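Finally sat down to write about my aunt's old computer, the one with 30 years of family letters on it 💛

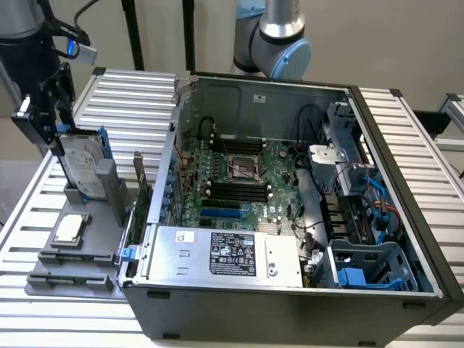
She typed one to Hajnalka Hegyi every November, always starting with the weather in Carroll, and I've been reading them in order with way too much tea.

The longest one is 3,046 words and mostly about plums!

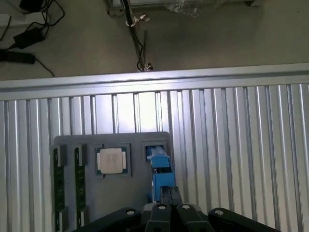 Next I'm printing them for my cousins, with wide margins so everybody can scribble in their own memories.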